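Luststead Community Larder – minutes of the November meeting

Held in the back room at Kinent Hall, 7.15 pm. Apologies were received from two members.

**1. Minutes of the last meeting**
Agreed, with one correction: the fridge was bought second-hand, so there is no guarantee to chase.

**2. Money**
The balance stands at £417. The autumn collection brought in £315, most of it from the stall at Thepsuriya. The hall has put the rent up by £5 a month from the new year – agreed to pay it and look again in spring.

**3. Opening hours**
Saturday mornings are busy and the queue has been reaching the car park. Agreed to open 15 minutes earlier until the end of winter and to keep the evening session as it is.

**4. Signs and notices**
The paper signs by the door do not last. Agreed to change to dry-wipe boards and write them up fresh each session.

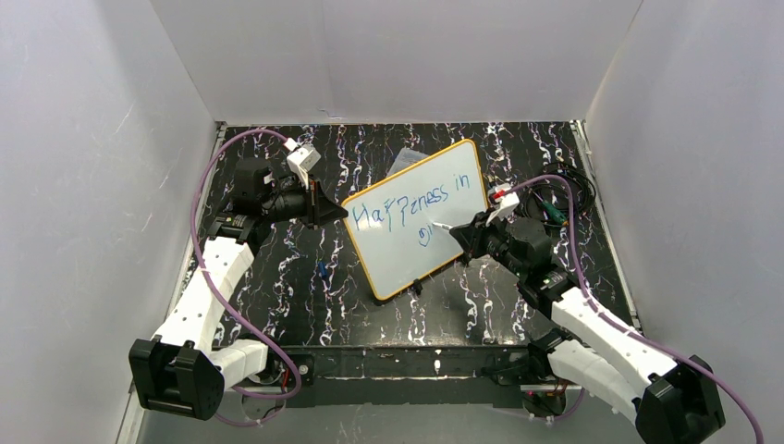
*Item 4: white dry-erase board*

**5. Deliveries**
Hondar Bakery can let us have bread twice a week if someone collects before noon. A rota will go up by the kettle. Eggs are still short. Tins of fruit are not needed at present.

**6. Winter appeal**
The leaflet needs to be at the printer's by the end of the month. Wording agreed as last year, with the new opening hours added. A line for the front was discussed and "Happiness in giving" was preferred. 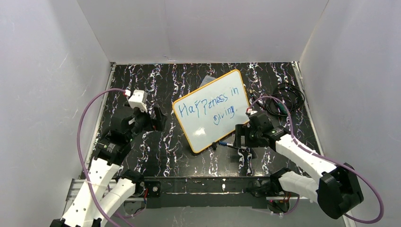

Words and pictures: Larder minutes secretary

**7. Any other business**
The back door sticks – to be reported to the hall. Two crates are still on loan to the school.

Meeting closed at 8.40 pm. Next meeting in January, same room.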